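Dokden clip-on ring light: my review after a summer of short videos

I post little lip-sync clips and the odd comedy bit, nothing huge, and I'd been filming by the kitchen window for way too long. So in August I finally bought the Dokden clip-on light.
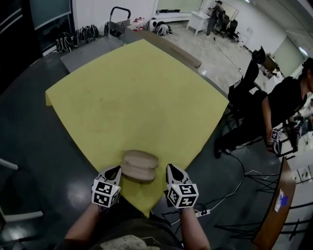 It cost me 40 bucks and came in 7 brightness levels. I live on level three - anything higher and my forehead turns into a lamp of its own! The warm setting is lovely for talking-to-camera stuff, and the cool one I never touch.

Battery is the sore spot. I got 56 minutes out of a full charge, and then it takes forever to fill back up (my old Plurcombe did better, and that thing was a brick). The clip is strong, maybe too strong, so watch your phone case.

Would I buy it again? Yep, for quick clips. If you go live every Sunday night like my buddy Ludger Kasten, get one that plugs into the wall.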